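What I Drank in 52 Weeks

Jan 4, 2022

Last January I started writing down every drink I had that wasn't water. I used a small lined notebook that lived next to the kettle, and when I was out I put it in my phone and copied it over at night. I missed a few days in October when I had the flu, and I filled those in from memory as best I could.

The total was 1,270. That covers coffee, tea, juice, beer, soda and the fizzy stuff that calls itself water but has sugar in it. I had no target when I started. My dentist in Limville had asked me how much soda I drank and I said "not much," and on the drive home I realized I had no idea whether that was true.

Coffee was most of it. I have one when I get up and one when I get to work, and I don't plan to change that. Tea was lower than I would have guessed. I think of myself as a tea drinker because my mother was one, but most weeks I made it only when someone came over.

Soda was the one I cared about. In the spring I was having a can nearly every day, always in the afternoon, always at my desk. I wasn't thirsty. I would finish a call, stand up, walk to the fridge at the end of the hall and come back with a can. Awuor Kariuki, who sat across from me then, said she could tell what time it was by the sound of the tab.

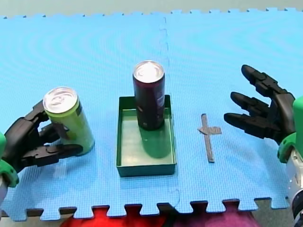 In June our office moved from Lodhi Street to the building in Dinthorpe. The new place has no fridge on our floor. There is a machine in the lobby, but it's 3 flights down and it only takes coins. My soda count dropped by more than half the month we moved, and I hadn't decided anything. I looked back through the notebook later and the change starts on the first page after the move.

I did go the other way at home for a while. Salim Magesa was staying with us over the summer and he buys drinks by the case, so there was always something cold in the door of the fridge. When he left, I finished what was there and didn't replace it.

A few smaller things from the notebook:

I drink beer almost only at other people's houses.

Juice shows up when I have a cold and then goes on for a week or so after I'm better.

I bought the same bottled iced tea on both of my long drives to see my sister, and I wrote "too sweet" beside it both times.

The writing down took maybe a minute a day. It got dull by March, and I kept going mostly because the notebook was already there. I don't think I drank less because I was keeping track, except on a couple of evenings when I couldn't be bothered to get up and find the pen.

I'm not doing it again this year. I went back to the dentist before the holidays and told her 2 cans a week, which was right for the fall. She wrote it on my chart and moved on to asking about flossing.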